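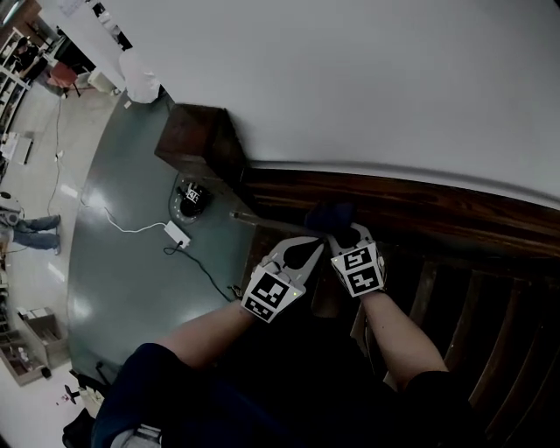

Dark navy fabric beside a thin wooden rod.

Textile testing firm Stinix will move its colorfastness work to a new laboratory in Gullska in January. The site has 13 wash stations and 2 light-exposure cabinets, and will take samples up to 15 inches wide. Laboratory manager Ildikó Fülöp said the current site processed 161 dark-dyed cotton samples last quarter, mostly for crocking and wash fading. Test fees are unchanged. Samples already submitted will be completed at the old address.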